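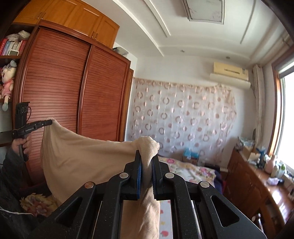

The Good Felletti

Aranka Juhász had sold fake watches for long enough to have opinions about the real ones, and her opinion was that they ran slow.

She worked out of the back bedroom, between the ironing and the window. Her line was the Felletti, a dive watch that in its honest form cost more than her car and her brother's car stacked on top of each other. Hers went for 400, box included. The box was very good. Customers who wouldn't have known a Felletti from a bathroom scale would stroke the box and nod.

On Wednesday a man named Szűcs came up the stairs with a Felletti already on his wrist.

"I want you to tell me if it's one of yours," he said.

She took it to the window. The bezel clicked like a beetle. The lume was even, the crown sat flush, and the second hand moved in the smooth, snooty way that second hands do when somebody in the mountains has been paid to worry about them.

"Where did you get it?"

"My father-in-law. He left it to me. My wife's cousin says it's a fake, and he wants me to have it looked at."

"Why does the cousin care?"

"He got the boat."

Aranka put the loupe back in her eye. Inside the case of every watch she had ever sold, under the rotor, she scratched a tiny letter A. It was vanity and she knew it. She popped the back off.
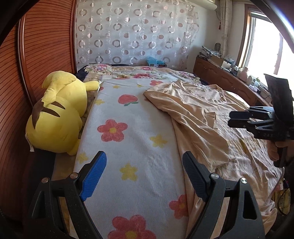
The back bedroom, where business was done.

There was no A. There was a Zumach movement, numbered, finished on the side no customer would ever see, and a service mark from a shop that had closed before she was born. It was the first real one she had held in 13 years in the trade. She found it slightly annoying.

"Well?" said Szűcs.

She thought about it. A real one in that condition would bring 3,050 from a dealer she knew, and he would sell it for a good deal more. She could call it a fake and offer 50 out of pity. Szűcs had the look of a man who would take 50 and apologize for the stairs.

"What happens if it's real?" she asked.

"Then the cousin wants to trade it for the boat."

"And if it's a fake?"

"Then I keep it, and he gets to be right at dinner for the rest of my life."

"Do you want the boat?"

"I get seasick in the tub," said Szűcs. "I liked the old man. He used to check it against the radio and swear at the radio."
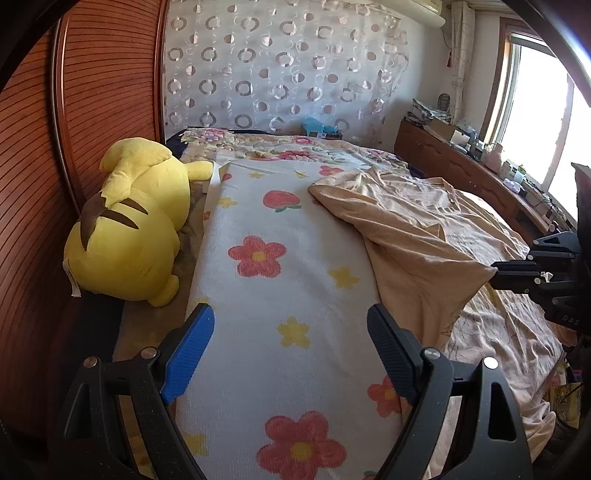

She closed the case and wiped it with her sleeve, a thing she would never have done to one of her own.

"It's a fake," she said. "A terrible one. I'm embarrassed for whoever made it."

Szūcs's whole face came loose with relief. He asked if she could write that down, and she did, on the back of an invoice for 2 Zinex straps, and signed it as an expert. It was the only false paper she had ever put her name to. The others she had left unsigned.

"What do I owe you?"

"Get it serviced," said Aranka. "Somewhere else."

He was halfway down the stairs when he stopped and called up to ask whether it was safe to get wet. She said she wouldn't, with a cheap thing like that, and went back to the ironing.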